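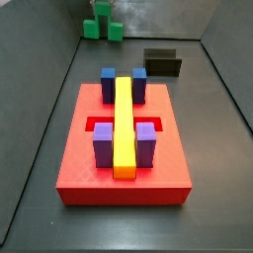 4. Resetting the Brolley cell between runs. Do this every time the job gets changed over, no shortcuts. Arm parked first, gripper open, up off the floor and clear of the board. Red board goes long axis front to back. Yellow bar flat down the centerline, blue blocks in back, purple up front, one pair each side of the bar.

4.1 Hit HOLD on the Fiadzo box. Wait for the lamp.
4.2 Seat the board, push down on the corners. No rocking.
4.3 Bar in, then blocks. Blocks stand straight up, dont lean them on the bar.
4.4 Wipe the floor with a dry cloth. No sprays.
4.5 Load job 140, speed at 2 for the first pass.
4.6 Release HOLD, run one pick, watch the fingers come down. If they touch a block on the way, stop and redo 4.2.

CAUTION: hands out before releasing HOLD. Arm moves right away.

Note: finger pads get swapped every 900 cycles, see section 6. Log it on the sheet. Still getting error 3 after teh second try, call Radomir Kos, don't re-teach the job yourself.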